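표준시 담당

관측소의 표준시계는 하루에 5밀리초씩 늦어지고 있었다. 연수아는 그 값을 세 번 계산했고 세 번 같은 값을 얻었다. 네 번째는 계산하지 않았다.

고르쿠노 관측소의 시각 관리 규정 제2장에 따르면, 편차가 확인된 경우 담당자는 기준국에 보고한 뒤 보정값을 입력한다. 기준국은 산 아래 도시에 있고 회선은 오전 6시에 열린다. 연수아가 편차를 발견한 시각은 오전 2시 10분이었다. 규정에는 그 사이에 담당자가 무엇을 하는지에 관한 조항이 없다.

그는 기록부를 펼쳤다. 전임자 오민규는 33개월 동안 이 자리에 있었고, 필체가 작고 균일했다. 매일 같은 칸에 같은 형식으로 편차를 적었다. 단위는 마이크로초, 부호는 앞에, 서명은 오른쪽 아래. 2월 초까지의 값은 모두 허용 범위 안에 있었다. 문제는 그 뒤였다. 기록부의 값과 장비에 남은 원시 자료가 일치하지 않았다. 차이는 날마다 조금씩 커졌고, 방향은 한결같았다.

오민규는 시계를 고치지 않았다. 기록을 고쳤다.

연수아는 원시 자료를 출력하여 기록부 옆에 놓고 두 열을 대조했다. 대조에는 두 시간이 걸렸다. 난방기가 25분 간격으로 켜졌다 꺼졌고, 그때마다 전원 전압이 미세하게 흔들렸으나 그것은 편차의 원인이 되지 못했다. 발진기는 별도 전원을 썼다. 온도 계수도 검토했다. 항온조의 내부 온도는 정상이었다. 노화에 의한 표류라고 보기에는 시작점이 지나치게 뚜렷했다. 어느 날 자정까지는 정상이고, 자정 이후로는 늦었다.

그 날짜의 비고란에는 두 글자가 적혀 있었다. 하늘. 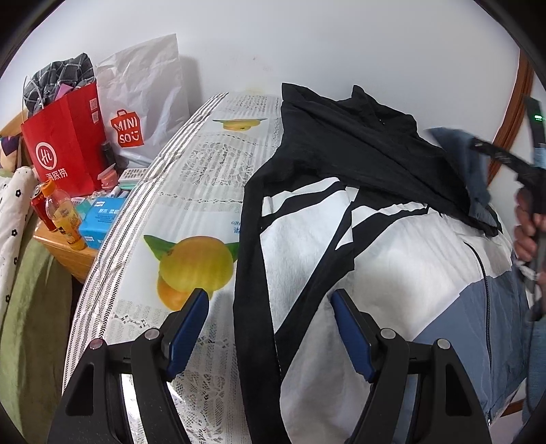

맹하늘은 관측소의 기계 담당이었고, 연수아가 부임하기 전에 산을 내려갔다. 인사 기록에는 퇴직이라고만 되어 있었다. 주방 일을 하는 아이샤 하디다야트에게 물으면 더 알 수 있겠지만 그는 아침에야 출근한다. 숙소 쪽에는 맹하늘이 찾아가지 않은 물건이 남아 있었고, 그 가운데 겉옷이 하나 있었다. 검은색과 흰색과 청회색이 섞인 재킷으로, 무늬 있는 천을 덮은 긴 탁자인지 작업대인지 모를 것 위에 펼쳐져 있었다. 소매의 흰 부분은 검은 띠에 막혀 아래로 갈수록 좁아졌다. 연수아는 첫날 그것을 보고 누구 것이냐고 물었고, 길진솔이 이름을 알려 주었다. 이름을 들은 것은 그때가 유일했다.

오전 4시 20분, 그는 발진기실로 내려갔다. 출입에는 두 사람의 서명이 필요하지만 야간에는 한 사람으로 갈음할 수 있다. 제4장 부칙이다. 그는 서명하고 시각을 적으려다 잠시 멈추었다. 벽시계는 표준시계에 종속되어 있었다. 그가 적을 수 있는 시각은 늦은 시각뿐이었다. 그는 벽시계의 시각을 적고 괄호 안에 '미보정'이라고 덧붙였다.

발진기는 에르네오사 제품으로, 외함의 봉인은 손상되지 않았다. 주파수 조정 나사는 외함 바깥에서 접근할 수 있는 위치에 있었다. 설계상의 결함이라고 할 수는 없으나 권장되는 배치도 아니다. 나사 머리에는 기준선이 새겨져 있고 외함에도 대응하는 선이 있다. 두 선은 어긋나 있었다. 어긋난 각도는 작았지만 손전등을 비스듬히 대면 분명히 보였다. 연수아는 각도를 재고 환산표를 찾았다. 환산값은 하루 5밀리초였다.

누군가 그 날 자정에 나사를 돌렸다. 하루를 조금 길게 만든 것이다.

그는 사다리에 앉아 누적값을 구해 보았다. 지금까지 벌어진 차이를 모두 더해도 1초가 되지 않았다. 한 사람이 짐을 싸서 문을 나서는 데 드는 시간보다 짧고, 이름을 한 번 부르는 시간과 비슷했다. 계산에 쓸모가 있는 비교는 아니었으므로 적지 않았다.

나사를 돌린 사람이 맹하늘인지 오민규인지는 자료로 판별할 수 없었다. 맹하늘은 그날까지 근무했고, 오민규는 그날 당직이었다. 둘 다 발진기실 열쇠를 가지고 있었다. 한 사람이 돌리고 다른 사람이 숨겼을 수 있다. 한 사람이 둘 다 했을 수도 있다. 출입 기록의 해당 쪽에는 서명이 두 개 있었다. 야간에는 하나로 충분한데도 두 개였다.

연수아는 나사에 손대지 않고 올라왔다. 보고서 양식을 꺼내 항목을 채웠다. 편차, 단위, 발견 시각, 추정 원인. 추정 원인 칸에는 '조정 나사의 변위'라고 썼다. 변위의 원인을 쓰는 칸은 양식에 없었다.

오전 6시에 회선이 열렸다. 기준국의 담당자는 목소리가 젊었고, 값을 두 번 복창한 뒤 그 편차가 언제 시작되었는지 물었다. 연수아는 날짜를 불러 주었다. 기록부에는 왜 없느냐고 담당자가 물었다.

"기록부에는 다른 값이 있습니다."

"어느 쪽이 맞습니까?"

"원시 자료가 맞습니다."

담당자는 보정값을 승인하고 승인 번호를 불러 주었다. 끝자리는 4000이었다. 연수아는 그것을 받아 적고 회선을 닫았다.

보정은 오전 7시 정각에 적용되었다. 벽시계의 초침이 한 번 짧게 건너뛰었다. 복도에서 길진솔이 문을 여는 소리가 났고, 주방 쪽에서 물 끓는 소리가 들렸다. 연수아는 기록부의 새 줄에 편차 0을 적고, 비고란에 승인 번호를 옮긴 다음, 오른쪽 아래에 서명했다.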